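Search this site
Search
Go

Claldale Lost Property Ledger - README

22 Jun 2018
By Monique Roussel

What you've got

A typed-up version of the lost property ledger from the Claldale bus station, as kept by the people at the counter over a good many years and in a good many moods. The paper original is 54 pages, ruled by hand, with a coffee ring on most of them. The typed version comes to roughly 1000 rows. If you were hoping for big data, the door is behind you.

Auður Þorgeirsson typed the first half and I typed the second. You will be able to tell where the join is. Auður believes in the semicolon.

Files

ledger.csv - the thing itself. UTF-8, comma separated, quotes where the clerks used commas, and they used commas like salt.
routes.txt - which bus was which. Route names changed whenever somebody new took over at the depot, so read this before you decide that the Arwood bus stopped running. It was called the Boyer bus for a while and then it was called the Arwood bus again.
spelling.txt - the umbrella problem. See below.

Columns

There are six.

found - the day the item was handed in, as written. Some entries say only "market day" and we left them alone.
route - the bus it came off, or "floor" if it was picked up in the station.
item - what the clerk thought it was.
notes - what the clerk thought about it.
claimed - yes, no, or blank. Blank is not no. Please don't turn the blanks into no, I've already had that argument with my own spreadsheet program.
shelf - a letter. We don't know what the letters stood for. Shelf D seems to be wet things. Shelf F may be things the clerk fancied.

How the typing was done

We typed what was on the page. Where a word couldn't be read we put a question mark, and where half a word could be read we put the half and then a question mark, so "glo?" is in there and you may decide for yourself between gloves and a globe. I lean toward gloves. Auður has seen what people bring on the Plelley bus and keeps an open mind.

Crossed-out entries were typed too, with "struck" at the front of the notes. There is a run of them in November one year that looks like a clerk logging the same hat over and over as it kept getting left and claimed and left again. It may have been several hats. The handwriting gets larger as it goes.

We took out the names and addresses of people who came to claim things. That was the only real change, and it cost us some lovely material. In a few places the notes lean on the missing name and now make no sense, such as "her again," which we kept.

The umbrella problem

Umbrella is spelled every way it can be spelled, and then some. We did not fix it in ledger.csv. The file spelling.txt maps each version to the plain one if you'd like to count them, and everyone who opens this file wants to count umbrellas, I suppose it's human nature. Watch out for "brolly," which one clerk used for umbrellas and another used, as far as we can work out, for a kind of folding pushchair.

Things this is good for

Practicing on messy text. Teaching somebody why you should look at a column before you average it. Settling whether people in Claldale lose more left gloves than right ones (they do, in the rows where anybody wrote down the hand, and I would not build a career on it).

Things this is bad for

Anything about how much gets lost on buses. The ledger holds what was found, handed in, and written down by a person who wasn't on a break. Cash is nearly missing from it, and you can draw your own conclusions about cash. Food was logged for one summer and then, very firmly, not.

It's also no use for crime, for ridership, or for predicting the future. Somebody did ask about the future.

Known trouble

Pages 2 and 6 were bound upside down and the dates on them may run backward. I sorted them by hand and got tired.

The word "case" means suitcase, glasses case, pillowcase, and in one entry a legal matter. No fix is planned.

Clerks disagreed about small leather goods. Wallet, purse, pocketbook, card case, billfold and "little leather what's-it" all turn up, and I would bet money that some of them are the same item being handed from one shift to the next. We left each word as it stood. If you want to lump them together, go ahead, but say so in whatever you write up, and keep the ones marked "empty" apart from the rest - the clerks treated them differently, and those mostly went to shelf F.

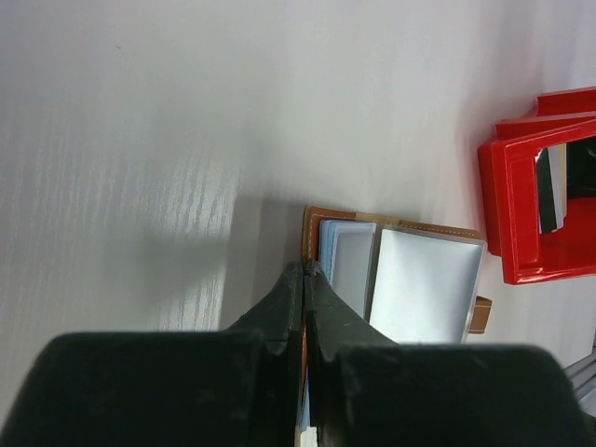
Corrections are welcome if you've got a row number to go with them. Please don't send general impressions. If you think a date is wrong, tell me which row and what you think it should be, and I'll check the page when I next have the ledger out of its box. That could be a while, as the box lives under a heavier box.

Use the files for what you like. A mention of the ledger would be nice, and if you solve the shelf letters, Auður wants to hear before I do.

Contact | Copyright Monique Roussel and Auður Þorgeirsson | Back to top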